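Friday, November 2021

Print | E-mail to a friend

Well, the rain finally let up after breakfast and I took my cup of tea out to the back step, wrapped in the old green blanket, and sat there until my toes went numb. I had meant to get straight on with the hallway, as I'd promised Oana I would before she comes up in January, but the magpies were carrying on in the gum tree and it seemed rude to leave in the middle of it. So it was nearly ten by the time I had the drop sheets down and the lid off the tin.

I should write down about the colour while I still remember how we got there. It has taken me most of the year to choose it. I started out wanting a yellow, like the kitchen at Loscombe when I was small, where Mum had the wireless on the sill and the whole room looked like the inside of a pear. Trefor Gethin from over the road came in with a torch one night to look at my yellow patch and said, very kindly, that it put him in mind of a bus shelter. I was cross for a day or so, and then I painted over it. After that there was a grey that went blue in the afternoons, and a white that Anca liked and I didn't, and then I gave up altogether and left the hall in patches all through winter with the coats hung over the worst of it.

What settled it in the end was a drive out to Bustance with Shigeru to pick up his seedlings. The paddocks had all dried off along that stretch and the road verge was a lovely plain sort of brown, with a bit of pink in it if you caught it at the right hour, and I said to him, there, I could live with that. He laughed at me, but he pulled over so I could have a proper look, bless him, with the tomato plants sliding about in the back. 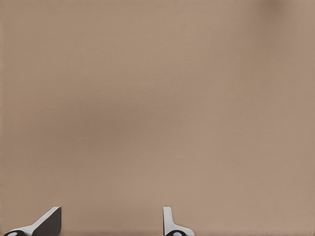 Anyway, I got the long wall done before lunch, and the short one by the bathroom door after it. I'm slower than I used to be. My shoulder complains when I go above the picture rail, and I had to stop twice and do the swings the physio showed me, feeling a proper goose with a roller in the other hand. The paint and the new brush came to $184, and I nearly put the brush back, but the old one was shedding like a cat and I am glad now that I didn't.

Anca Ghiță rang at two to see if I wanted anything from the shops and we ended up talking for the better part of an hour - her daughter has been offered the job in Hobart and they are all being very brave about it. I told her how it was when Oana went, that I cleaned the oven four times in one week and then one morning found I was whistling. She said she has already done the oven. We'll have her and Traian over for tea on Sunday, I think, if the smell has cleared. I can do the lamb with the apricots, and there are still 12 jars of the green tomato relish under the stairs that somebody has to eat.

While I was shifting the hall cupboard I found Dad's tape measure behind it, the one I accused my poor brother of losing! It must have been there nine years. I wiped it down and measured the doorway for no reason at all, and then rang him to apologise. He was very gracious and has asked for it back.

Skirting boards tomorrow, if my knees allow. I must remember to buy masking tape and to ask Trefor for the loan of his kneeling pad.

Comments (9) | Shared 12 times
Print this entry | E-mail this entry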